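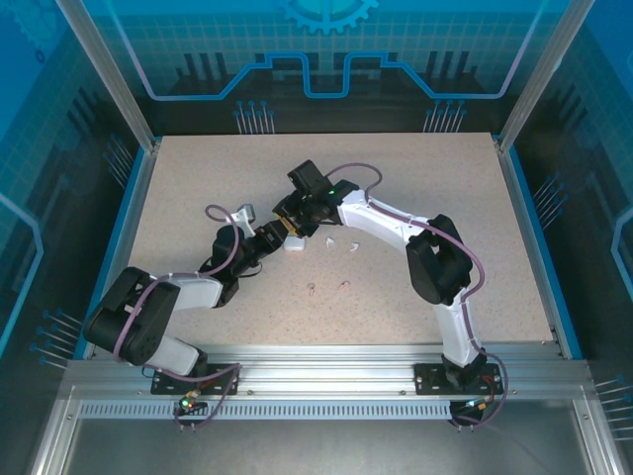

Blue circuit print walls, speckled beige top

benchrat33
Doing over the back room before December and stuck on the bench top. Its eight feet long, 33 inches deep. Grimshaw quoted me $235 for plain white or the same for a beige speckle. I do small stuff mostly – watch straps, model trains, fixing the kids toys. White or speckle??

mossy_kettle
White. Always white. You drop a screw on speckle and its gone.

Prarow_Pete
disagree, had white for years and every coffee ring shows. Scrubbed it till the shine came off. Also glare is awful at 9pm under a strip light
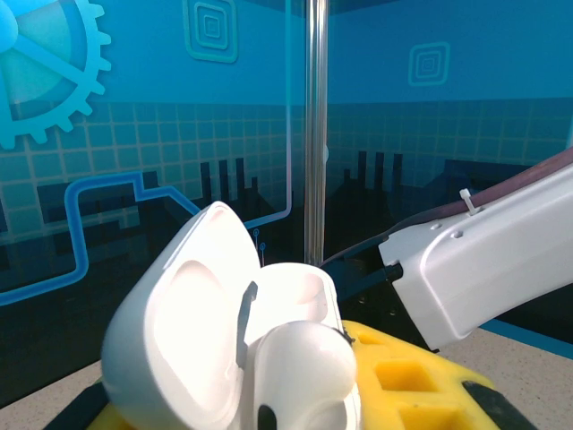 White earbud case, yellow foam

mossy_kettle
So get a softer bulb. Or wipe up your coffee lol

tallow
Whatever color, seal the edges first. Mine swelled up by the sink, had to rip out the lot. And don't let Grimshaw do the cutting, go to the yard in Fudthorpe. They cut mine dead square.

benchrat33
No sink in there thankfully. Good tip on the edges tho. Anyone used the Grullell edge tape? Iron on kind

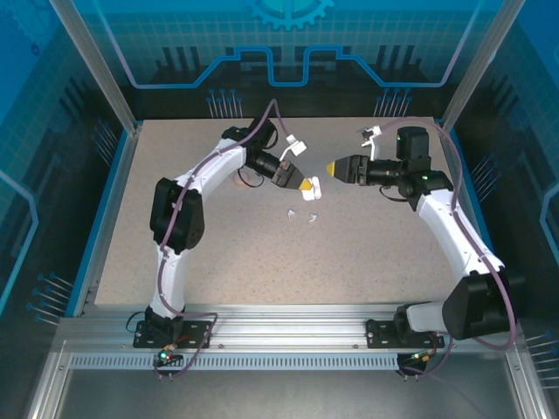
Beige top, aluminum rail along the front

tallow
Used it once. Peeled at the corners. Glue on strip is better, takes longer

Prarow_Pete
mines held fine. you have to sand first, 1000 grit is way too smooth, go coarser
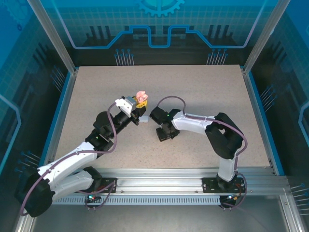
quiltnook
Sewing person so differnt needs, but I'd go speckle. Pins vanish on any top, use a magnet dish. Thread scraps and chalk dust bother me way more and speckle hides both. Colored bits aren't a problem either – the little pink piece in that last pic stands out fine on the beige. The gray-blue one less so, I'll give mossy that.

mossy_kettle
Thank you. White.

benchrat33
Ok leaning speckle, will ask Fudthorpe for a sample first. What glue for the strip?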